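### 3.2 Règles de validation et champs dépendants

Le second volet de l'étude porte sur les règles de validation définies par les administrateurs dans Stikance, le module de gestion de la relation client de l'éditeur Dotstead. Une règle de validation est une expression booléenne évaluée à l'enregistrement d'une fiche ; si elle est vraie, l'enregistrement est refusé et un message s'affiche. Karunaratne et Zeleke avaient déjà relevé que ces règles s'accumulent au fil des années sans être relues, mais leur travail se limitait à une seule instance.

Nous avons extrait les métadonnées de 31 instances en production, soit 1 475 règles actives. Les règles livrées avec le paquet Salach ont été écartées, car l'administrateur ne peut pas les modifier. Pour chaque règle restante, nous avons reconstruit la liste des champs lus par l'expression, y compris ceux atteints par une relation vers un objet parent. L'analyse a été faite avec l'outil Tsegaye, dans la configuration décrite en 3.1.

Deux règles sont dites *en conflit* lorsqu'il existe au moins une combinaison de valeurs que l'interface autorise et que les deux règles rendent impossible à corriger sans droits supplémentaires. Le cas le plus courant concerne les listes de sélection dépendantes : la première règle impose une valeur dans la liste fille, la seconde interdit de modifier la liste mère une fois la fiche passée au statut « Validé ». L'utilisateur reste alors bloqué, et le message affiché ne cite que la première règle.

Au total, 362 règles participent à un conflit au moins. Elles se concentrent sur les objets Compte et Opportunité, et presque toutes ont été modifiées après la mise en service de l'objet -- souvent par un autre administrateur que leur auteur. Les règles portant sur des dates sont peu touchées. Celles qui testent le profil de l'utilisateur le sont davantage, en particulier quand le nom du profil est écrit en dur dans l'expression. 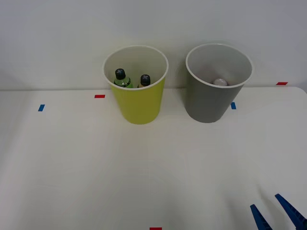

**Figure 2.** Deux bacs cylindriques posés côte à côte sur une table blanche ; le bac jaune-vert contient deux petites bouteilles.

La profondeur des relations joue aussi un rôle. Une règle qui lit un champ à deux niveaux de distance n'apparaît pas dans la page de configuration de l'objet parent, et l'administrateur qui renomme une valeur à cet endroit ne reçoit aucun avertissement. Stikance propose bien un écran « Où ce champ est-il utilisé ? », mais celui-ci ignore les champs atteints par relation -- limite que nous avons reproduite sur toutes les instances examinées. L'effet des règles désactivées puis réactivées lors des imports de masse est traité en 3.3.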